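About Flemano

Flemano makes cut-out foam letters, fabric backdrops and the clips and fixings that go with them. The company was set up to supply schools and small event organizers, and most orders still come from those two groups. Production, packing and dispatch are handled at one site with a staff of 14.

What we make

Letters are cut from colored foam sheet in upper and lower case. The standard range has 19 colors, and any letter can be ordered with an outline in a darker shade of the same color. Mixed sizes within one order are accepted - a short word in large capitals under a smaller line is the most common layout.

Backdrops are sold by length in black, white and gray. Black is the default for pastel and yellow letters. The fabric ships folded, and fold lines should be steamed out before letters are attached.

Mounting

Fabric is held with metal clips, placed along the upper edge first and then down each side. Letters go on after the cloth is clipped.
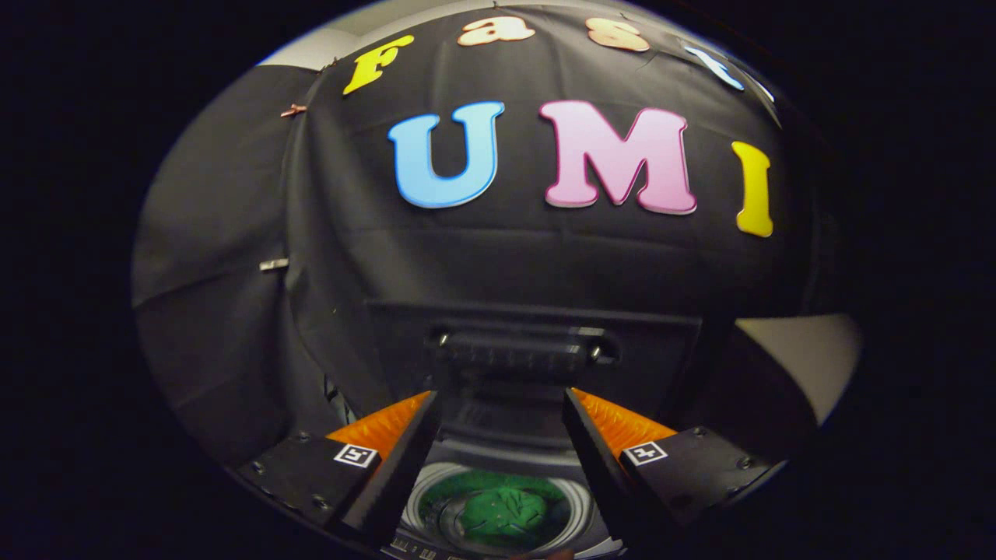
For curved rows, mark the baseline in chalk and set the middle letter first, then work outward. Tilt each outer letter to follow the curve. A paper template is included with every set of 4 letters or more.

Ordering

Custom wording is quoted from a written layout. Our Makowska line covers ready-made alphabets of 53 pieces, boxed with spare vowels. School orders for the spring term open in November.

Page last updated 10 Oct 2021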